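Latar、選別ラインに双腕ロボット導入へ 3,000万円の予算案、根拠の数字はまだ薄い

資源物の選別を手がけるLatarが、Taheri選別場の仕上げ工程に双腕ロボットを入れる計画を進めている。来期の設備予算案に計上された額は3,000万円。納入と立ち上げはシステム会社のDorenが請け負い、支払いはZundellのリースを使う方向で調整している。社内の審議は木曜日に始まった。

対象は、機械選別を通り抜けたあとに残る雑多なものを人が手で拾い分けている工程である。アルミ箔の包み、丸めた紙、つぶれた袋。形がそろわず、磁石や風では分けにくい。Latarは計画書の冒頭で「人手の確保が年々難しくなっている工程」と書いている。そこに異論を挟む関係者は少ないだろう。問題は、ロボットがその穴を埋めるという部分の説明である。
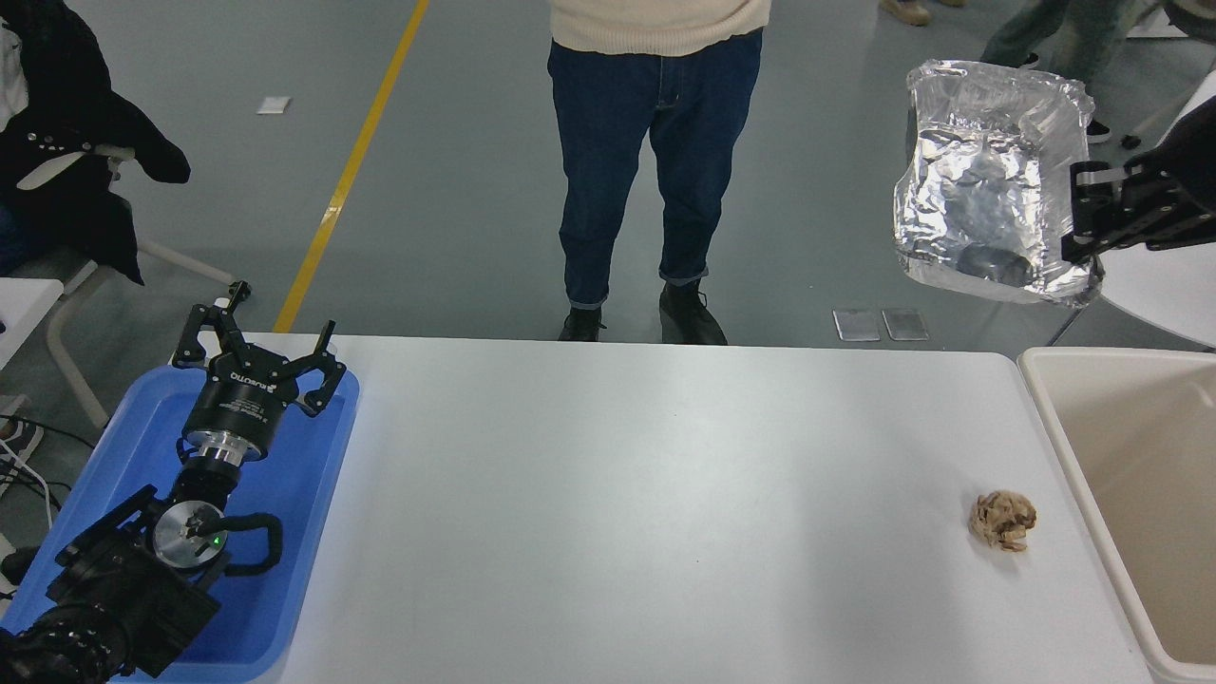 読了時間:6分

検証は平らな白い台を使って行われている。腕は2本で、台の左端に青いトレー、右側にオフホワイトの容器がある。右側のグリッパーがアルミ箔で包まれたかさばるものを挟み、台の上には丸まった茶色の紙が一つ。作業そのものは誰が見ても分かる。つかんで、持ち上げて、決められた入れ物に移す。展示会でも似た動きを見たことのある人は多いはずだ。

だが、Taheri選別場の仕上げ工程はこういう台ではない。対象物はベルトに載って流れてくるし、重なり、汚れ、隣のものに貼りついている。包みと紙が離れて置いてある状態は、現場の作業員に言わせれば「もう選別が終わっている」状態に近い。計画書には、検証環境と実際のラインの違いを列挙した表がない。記者が求めたところ、Latarの設備担当部署は「立ち上げ期間中に詰める項目と考えている」と答えた。

■3,000万円に入っているもの、いないもの

予算案の3,000万円には、腕2本とグリッパー、制御盤、カメラ、架台、Dorenによる据え付けと初期調整が含まれる。見積書の項目としてはごく普通の並びだ。

一方、次の費用は別枠、または「協議」とされている。

・ベルトの改造と、対象物を1個ずつ離して送るための前処理装置
・安全柵または人の接近を検知するセンサー
・グリッパーの指先など消耗する部品
・学習用データの追加収集と、認識ソフトの更新
・停止時に人の作業へ戻すための予備の作業台

どれも、動かし始めれば避けて通れない。とりわけ前処理装置は、台の上での検証と同じ条件をベルト上で再現しようとするなら本体と同時に決めるべき買い物で、後回しにする理由が見当たらない。Latarは概算額を示していない。Dorenも「ラインの詳細設計が終わるまで金額は出せない」としている。金額が出せないのは当然だとしても、その状態で総額の上限を社内に諮っていることになる。

消耗部品についても同じことが言える。仕上げ工程には金属の切れ端や割れた硬いものも混ざる。指先をどのくらいの頻度で替えるのか、替える作業は選別場の人間でできるのか、在庫は誰が持つのか。計画書は「保守契約に準じる」の一行で済ませているが、その保守契約の案文は添付されていない。

■432時間という効果

導入効果として計画書が掲げるのは、仕上げ工程の残業を年間432時間減らせるという試算だ。数字としては細かい。細かい数字は確からしく見える。

ところが、算出方法をたどると、ロボットが勤務時間中ずっと止まらずに動くこと、つかみ損ねた分を人が拾い直す時間がゼロであることが前提に置かれている。立ち上げ直後の機械にどちらも期待する人はいないと思う。清掃の時間も見込まれていない。

仮に432時間がそのまま実現したとしよう。リース期間は6年の予定で、本体価格を単純に割ると1年あたり500万円、減らせる残業1時間につき1万円を超える計算になる。ここには金利も保守料も入っていない。同社の残業単価は公表されていないが、この水準に届いているとは考えにくい。

Latarは、残業の削減だけで元を取る計画ではない、と説明する。採用難への備えや、選別の純度が上がることによる売却単価の改善も見込んでいるという。それならば、その分も数字にして並べるのが筋である。純度がどれだけ上がれば売却先との単価がどう変わるのか、売却先に問い合わせた形跡は計画書からは読み取れない。

■100個の試験、結果は一行

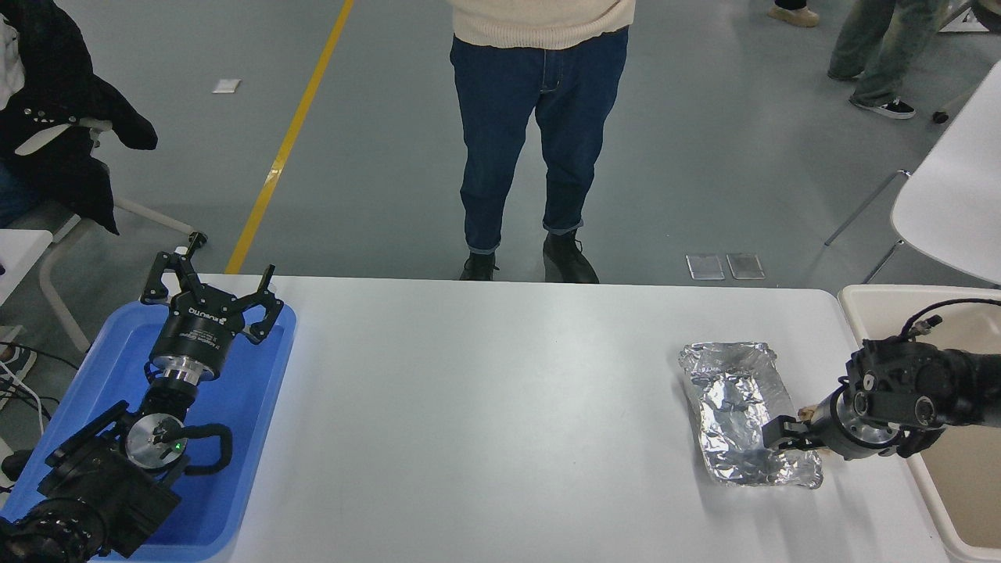

写真提供:Doren

Dorenは今回の提案にあたり、100個の対象物を使ったつかみ取り試験を実施したと報告している。アルミ箔の包みのように表面が光り、しわが寄ったものは、カメラによる位置の推定が不安定になりやすい。それをあえて試験に入れた点は評価していい。

しかし、報告書に書かれた結果は「良好」の一行だけだった。成功した数も、失敗した数も、1個にかかった時間もない。つかみ損ねたあとに自動でやり直したのか、人が手を入れて置き直したのかも分からない。検証の場では台のすぐ向こう側に人が立ち、脇には椅子に座った人もいる。立ち会いがあること自体はこの段階なら普通だが、どの程度まで人が関わったかは、費用対効果を考える側にとって一番知りたいところだろう。

もう一つ、対象物の内訳が示されていない。アルミ箔の包みが何個で、丸めた紙が何個だったのか。重さの違いは。濡れたものは含まれていたのか。Taheri選別場に届くものには飲み残しや食べかすが付いていることが多く、乾いたきれいな包みと、汁の染みた包みとでは、つかみやすさも後の汚れ方もまったく違う。

Dorenの営業窓口に詳しい試験記録の公開予定を尋ねると、「導入先との守秘の範囲になるため、個別の回答は控える」との返答だった。導入先になるはずのLatarに同じことを聞いたところ、「提供を受けた資料は計画書に反映している」という。つまり発注を検討している側の手元にも、いまのところ一行の結果しかない可能性がある。

■リース契約で気になる点

Zundellのリースは中途解約ができない形が基本で、解約する場合は残りの期間の料金に相当する額を支払う。設備リースでは珍しくない条件だが、うまく動くかどうか分からない機械に6年を組むとなると重みが違ってくる。

計画書には「性能が所定の水準に達しない場合はDorenと協議のうえ改善を図る」とある。所定の水準がどこにも書かれていないうえ、リース会社への支払いはDorenとの協議の行方に関係なく続く。性能の責任を負う相手と、毎月の支払い先が別になるのがこの方式で、過去に他の設備で同じ組み方をした会社なら、この一文の危うさはすぐ分かるはずだ。

検収の条件も決まっていない。据え付けて腕が動けば検収なのか、実際のベルトで一定期間動かしてから検収なのか。前者であれば、立ち上げで手間取った月の分からリース料が発生する。Latarの経理部門は「現時点では標準の約款を前提にしている」と話しており、独自の条件を入れる交渉はまだ始めていない。

■選別場の反応

Taheri選別場で仕上げ工程に入っている作業員からは、歓迎と疑いの両方の声が聞かれた。光るものと濡れたものを一日中触る仕事はきつく、減るなら助かるという人がいる。同じ人が、朝の立ち上げと夕方の掃除は誰の仕事になるのか、とも言う。以前入れた自動の袋破り機は、詰まるたびに手で取り除く作業が増え、今は混む時間帯に止めているそうだ。計画書にはその機械の稼働実績も、そこから学んだことも載っていない。

現場からは、購入の前に実際のベルトの横へ腕を仮置きし、普段流れてくるものをそのまま拾わせてほしいという要望が出ている。短期の借り受けにどれだけかかるか、Latarは見積もりを取っていない。Dorenは「仮設での評価は条件が合えば相談に応じる」としており、頼めば断られるという話でもなさそうだ。

計画書が審議を通った場合、Latarは仕様の確定に入り、翌年1月にも発注する日程を描いている。前処理装置の見積もりと、100個の試験の内訳がそれまでに出てくるかどうか。設備担当部署は、追加資料を出す時期について「未定」と回答した。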